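Chapter 2
Folding Cloths and Towels

I put off learning to fold until I was 36, and my linen closet looked like it (sorry, Mom!). My friend Xóchitl Ocampo got me started with a handful of cleaning cloths in different colors, and I still teach it that way. Small squares forgive you. Shake the cloth out, find two corners, bring them together and smooth from the middle. We'll get to fitted sheets in Chapter 14, I promise. For now, clear a table and grab a few cloths!
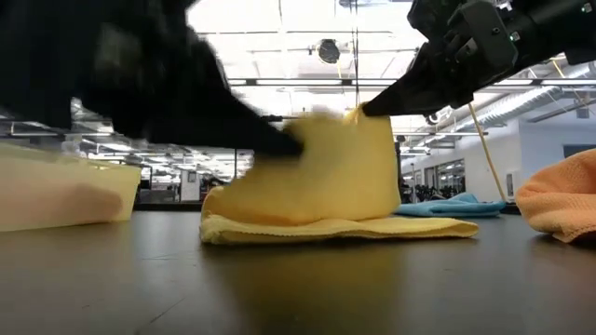
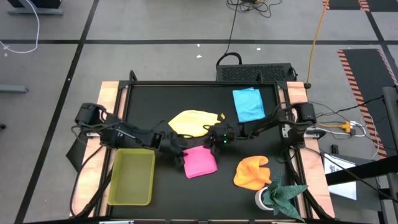

Figure 2.1. Yellow, orange and light blue cloths on a dark tabletop, in two views.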